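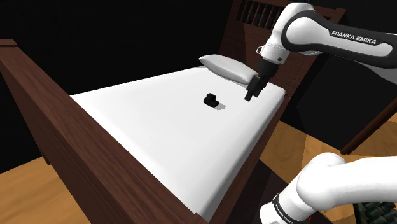
Costigan Basin shallow reflection picks: read this before you use them

What is in the package

Horizon and fault picks from the Costigan Basin reflection lines, plus a table of shot-point depths. The lines were shot for Caltari as a site survey, and the fault work came later, on data nobody had planned to use that way. Keep that in mind when a fault looks very sharp.

There are 3 horizons, H1 to H3, numbered from the top down. Picks are in two-way time. Depths in the table use a single water and sediment velocity model, which Yolandi Mokgethi built from 2 sonobuoy stations. Both stations are on the western shelf. I would not trust the depths east of the Urkari Ridge, and I am not convinced by them on the ridge either.

Files

horizons.csv – line, shot point, horizon, time in milliseconds
faults.csv – line, shot point, top and bottom time, dip direction, confidence
depths.csv – converted depths, same keys as horizons.csv

Fault confidence

Grade A means both pickers marked the fault on their own. Grade B means one did and the other agreed after seeing it. Agreement after the fact is weak evidence, so leave out the B picks first and see whether your map survives. Ours lost most of the southern splay.

The pickers were Thandeka Shabalala and me. We trained in the same lab and probably share the same bad habits.

Things we do not claim

The report that went with the survey calls the northern scarp active. The picks show an offset at H1. H1 has no age. No core reaches it, and the age usually quoted is carried over from a different basin on the strength of a similar-looking reflector.

Slip rates cannot be worked out from this package. People have tried.

Known problems

Below 1,000 ms the first seabed multiple cuts across H3 on the deeper lines. Several picks there may be following the multiple.

Navigation on the tie lines was smoothed in Zarkex before we got it, and the raw fixes are lost. Crossings misfit by up to 2 shot points.

Corrections are welcome, preferably with the line and shot point.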